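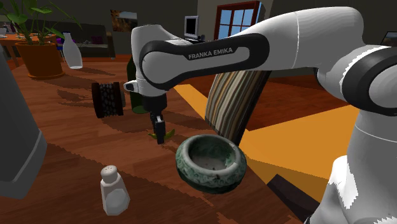 How do I find a poem when I only know a line from it?

Type four or more words from the line into the Full Text box and put quotation marks around them. The Breltis reader searches all 586 volumes of war verse in the Tostbridge collection, including prefaces and dedications.

4.2 Searching by line

1. Open the reader and choose Collection, then Tostbridge War Verse.
2. Click Full Text. Title is selected when the reader opens.
3. Enter the words in quotation marks and press Enter.
4. To narrow the list, set Year of Publication or tick Home Front, Naval or Memorial.
5. Click a result to open the page scan beside the typed text.

Note: Spelling follows the printed book. If "grey" brings up nothing, try "gray". The same goes for "honour" and "honor".

Note: 28 volumes have page scans only. They can be found by title or author, and are marked with an S in the catalogue.

4.3 Saving a reading list

1. Tick the box beside each poem.
2. Choose Save List and give it a name.
3. To print, choose Booklet or Single Sheet.

Caution: Lists saved as a guest are erased when you close the reader. Sign in with your Lultport library card first.

Caution: Don't rename the Bundgaard folder. The reader looks there for the 473 author notes.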